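# Prothero Slate

The **Prothero Slate** was a line of tablet computers designed in Wondiscombe and sold, with declining conviction, by the electronics firm Prothero. It was meant to compete with the better-known tablets of its day and is remembered mainly for its weight, its charging cable and the loyalty of the few people who liked it.

## Background

Prothero had made cash registers and label printers before it decided that the public wanted a tablet from the makers of cash registers and label printers. Development began at the company's Wondiscombe office under the working name *Drurden*, after the town where the first circuit boards were assembled. The name was dropped when a survey of shoppers found that most took it for a cough syrup.

The first model was announced on a Friday in March, late in the afternoon, an hour at which most technology reporters had gone home. Coverage the following week was polite.

## Hardware

The original Slate had a 7-inch touchscreen, a single speaker and a battery rated for up to 70 hours of standby. The company quoted the standby figure in all its advertising and the playback figure in none of it. The case was thick enough to stand upright unaided, a feature the manual described as "integrated stand technology."

Charging was done through a round plug used by no other product, including other products from Prothero. Replacement cables were sold only by mail and took longer to arrive than many owners were prepared to wait - a lively trade in homemade ones followed.
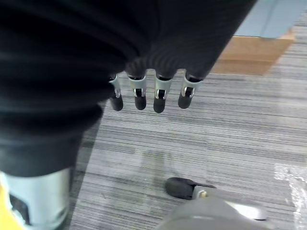
## Software

The Slate ran Zistelville, an operating system written in-house and named after nothing in particular. It could open e-mail, play music and show e-books, though switching between any two of these closed the first. Its app store opened with 373 titles. A large share of them were calculators, a holdover from the company's earlier line of work, and several of the calculators disagreed with one another.

Updates were frequent at first. Version 3 added a weather page and removed the volume control, which was restored in the next release along with an apology in the settings menu. The apology could not be dismissed.

## Reception

Reviewers praised the screen, which was bright and held up well outdoors, and the keyboard, which was large. They were less kind about the weight. Reading in bed was widely advised against.

Sales were strongest among small shops that already owned a Prothero register, as the two could share a stock list over a cable. This turned out to be the one thing the Slate did better than its rivals, and the company began to mention it in advertising shortly before it stopped advertising.

## Later models

A second model, the Slate Wide, had a larger screen and the same battery. A third was shown to dealers but not released. Prothero returned to label printers, and the Zistelville software survives in a few of them, where the weather page can still be reached by holding down the feed button.

## See also

- Tablet computer
- Proprietary connector
- Point-of-sale terminal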